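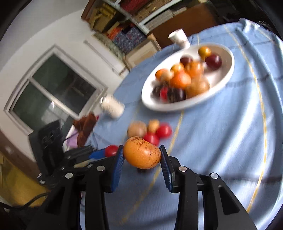 Orange-coloured fruit with a few brown scuffs on the skin, mixed bowl behind.

Does the big fruit bowl really work?

I have my doubts. Every kitchen page tells you to put one wide bowl on the table, pile everything in and watch the family eat more fruit. I tried it through August. We ate the same amount, and I threw out more plums.

My first complaint is the mixing. Citrus, plums and anything from the onion family in one heap looks generous, but I don't buy that it keeps well. Onions like a dark, dry spot with air around them. Plums want to be eaten or moved to the fridge once they give a little near the stem. Oranges will sit out for a week without much fuss, and longer in the crisper drawer.

Scuffs are another matter. People pass over an orange with brown marks on the peel, and I used to do it too. Dry, flat scuffing is usually only skin deep. Press it with your thumb - if the spot is soft, or smells off, put it in the compost. If it's firm, peel it and eat it.

What I do now:

Put out 6 pieces at most, and refill from the fridge.
Turn the pile over in the morning. The bad one is always at the bottom.
Wash fruit when you're ready to eat it. Damp peel goes moldy.
Shake out the tablecloth and smooth the folds before the bowl goes back, or it will rock.

As for the "freshness discs" from Cirkero that Heloísa Amaral wrote in to recommend, I ran one for 13 days in the crisper. I couldn't tell the difference, and I won't be buying the refill.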